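Nov 23, 2019

I finished the book on the inflatable tanks last week and went looking for something on the sound side of wartime deception. What I ended up reading was a thin paperback about dummy airfields in England, which I got from Flynn Lowther after he cleared out his shelves in September.

The idea was simple enough. Early in the war the British built fake airfields a few miles from the real ones. The daytime sites had mock aircraft on them, and the night sites were mostly lights. A small crew sat in a shelter and switched on a set of lamps laid out like a runway when bombers were heard coming. If it worked, the bombs fell on a field.

I hadn't thought much about the crews before. Their job was to get bombed, and between raids they had very little to do. They moved the dummies from time to time so the field would look busy from the air, and mended them after high winds.

I read most of it in the kitchen over 2 evenings.
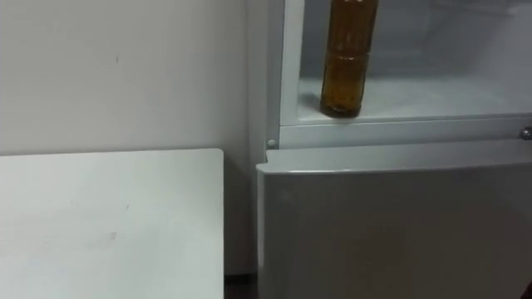 The kitchen, fridge and table.

The chapter on decoy fires is the best one. After Coventry, the planners started lighting controlled fires outside cities, hoping that later waves of bombers would aim at those. Some burned oil and some burned coal or wood, and the mix was chosen to look like a town on fire. The author gives a lot of space to the plumbing. I liked that, but Floor Meijer borrowed the book for a night and gave up at the pipes.

There are two maps and both are too small to read. The index is poor too. I wanted to check a page on the lighting and had to leaf through three chapters to find it.

Next I want something on the naval side, dummy battleships in particular. Flynn thinks he has one in a box in his garage. If he finds it I'll write it up when I'm done.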